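Planner stalls when reaching under furniture
Motion Planning board, March 2025

theda_h wrote:
Hi all, long-time reader and a very occasional poster, so please be gentle! We run two arms on Zwane, and picking off a counter has been lovely. The trouble starts when a goal pose goes below tabletop height. The planner chews through its full 1,000 samples and gives up, even where I can see a perfectly good path myself. Is this my collision margin, or something deeper?

rtudose wrote:
Welcome, Theda! I'd bet on the margin. Try dropping it to 24 mm near the table edge only — not everywhere, please, or you'll be buying new fingers.

Henrik E. wrote:
I have to disagree with Roxana, fond as I am of her. Shrinking margins hides a bad map. If the head turns while depth is coming in, the table edge smears and the space underneath fills up with voxels that don't exist. Check your timestamps first.

rtudose wrote:
Fair, but she can test mine in a minute and yours takes an afternoon :)

theda_h wrote:
Head view from the kitchen, with the right gripper going for the space under the table and the tabletop blurred:

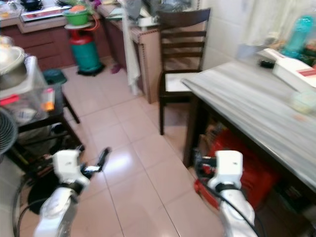

Reply 6
Henrik E. wrote:
Thank you, that helps a lot. With that much blur I'd drop depth updates whenever the head is turning, and clear the voxels under the table before you replan.

rtudose wrote:
All right, I'll give you the blur. I'd still try the margin afterward, with all that clutter down there.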